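Small parts, small tools and where to keep them

I have repaired clocks, lamps and kitchen scales at home for 23 years, and the biggest part of the lost time was always searching. My first teacher, Jenő Fekete, used to say that a screw on the floor is already sold to the vacuum cleaner. Below I write down the habits which stayed with me after I moved to the smaller workshop in April. They are simple and most of them cost very little.

Before you open anything

Clear the table fully. Put a light-colored towel on it, a thin one without loops, so the small springs do not get caught in the cloth. If you take apart something for the first time, lay the screws down in the same shape as they sat in the device. For a kitchen scale this means four corners and one middle. I also draw the outline of the device on cardboard and push each screw through the cardboard in its right place. The cardboard can wait for weeks if a spare part is slow to arrive.

Do not trust your memory about long and short screws. A long screw in a short hole will crack the plastic from the inside, and you will see it only when the cover is already closed.

Jars or drawers?

For a long time I kept everything in jam jars. They look nice on a shelf, but to find one washer you must pour out the whole jar, and then you have to put everything back. Now I use jars only for things which I take by the handful, like nails and wall plugs. Everything else went to flat drawers of 14 compartments. My neighbor Béla Oláh has bought the Komstead cabinet with the clear fronts and is happy with it. Mine is older and has no name on it, and the drawers stick a little in damp weather. Rubbing a candle stub along the runners helps.

Write the labels with pencil on masking tape. Ink fades near the window, and what lives in a drawer will change more often than you think.

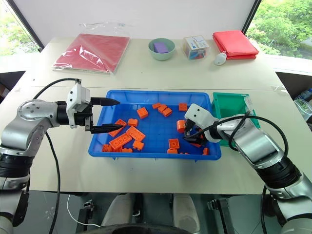
Sorting a mixed box is a job for an evening with the radio on. Do not do it in the deep box itself, where your fingers go only after what lies on top. Pour a part of it into something wide with a low edge. A shallow plastic tray like the blue one with the orange blocks is good for this, also because strong colors are easy to see against each other. Steel screws show well on blue too, brass ones even better. For black parts I take a white baking tray which has retired from the kitchen. Take out the large pieces first, then the long ones, and leave the tiny ones for the end, when you can run a magnet in a plastic bag over the rest. Turn the bag inside out and the steel pieces drop off without sticking to the magnet.

Tools which travel around the house

The small screwdriver is always in the kitchen, the scissors are in the garden. I gave up the fight and bought a second cheap set for the kitchen drawer. The good set stays on the wall – each tool has its outline painted behind it, so an empty place is visible from the door.

Against rust I put a piece of school chalk in each toolbox and change it twice a year. A drop of sewing machine oil on the joint of the pliers is enough, and wipe off what comes out. Wooden handles like linseed oil. Please spread the oily rags flat outside to dry and never leave them in a ball, they can catch fire by themselves.

What to throw away

Stripped screws, bent nails, batteries of unknown age (these go to the collection point) and keys without locks. I keep plugs and cables for up to one year. After this time I give them to Dezső Halász, who always has a use for a cable.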